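**Flallbridge Shared Workroom: Users' Meeting, June**

Start 4:10 p.m. 14 present. Notes from the last meeting were accepted with one fix: the shelf unit went to the Iturra office, not to storage.

**1. Back table**

The main topic was the narrow table behind the front worktable. Food, drinks and personal items are being left there in a row, and people who book the room don't know what they are allowed to move.

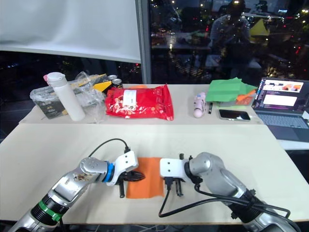
*Item 1: back table, with the front table in use.*

Points raised:

- Drinks. Two cans and the tall white bottle were discussed. Several people want drinks kept out of the room altogether. Others said the back table is far enough from the work. Agreed that bottles with a lid may stay on the back table. Cans go to the kitchen counter from now on.
- Snacks. The big red bag takes up the middle of the table. Agreed that snacks belong in the kitchen cupboard, second shelf, and that large bags should be clipped shut.
- Box in the clear plastic bag. No one at the meeting claimed it. It will stay at the left end until the end of the month and then go to lost property at the front desk.
- Phones. A phone was lying face up at the right-hand side with a pen near it. People were reminded that the room is open to visitors during the day. The lockers by the stairs are free to use.
- Pink and white figurine. A request to keep it was made and there were no objections.

Action: put a label on the front of the back table saying what may be left there. Wording to be sent around before printing.

**2. Front table**

The front table is to be left with nothing on it but the current job. Most groups already do this. The Trorkance group asked whether the orange sheets can stay out between bookings. Agreed that they can stay out over lunch only. At the end of the day they go flat in the top drawer, not folded. 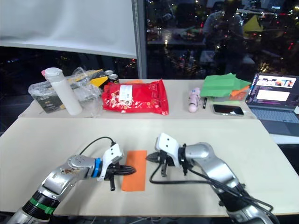 *Item 2: orange sheet laid flat on the front table.*

A question came up about the tabletop finish. It is pale and shows marks quickly. Warm water and a soft cloth are enough for daily cleaning. The spray under the sink is for the kitchen and should not be used on either table.

Someone asked if the two tables could be pushed together to make one large surface. Left for next time, when the room has been measured.

**3. Budget**

Balance stands at $3,247. Spent since the last meeting: $136 on hooks, drawer liners and a new trash can for the hallway. The Flurkberg quote for a closed cabinet came in at $351, delivery included. The cabinet would take the personal items now kept on the back table. Vote: 11 for, 3 against. Order to go in this week.

**4. Other business**

- The booking sheet on the door is full. A new one will go up tomorrow morning.
- The blind nearest the door sticks halfway. Reported to the building office, no reply yet.
- Request for a second recycling bin. Held over until the cabinet is in place and we know how much floor is left.

Closed 5:05 p.m.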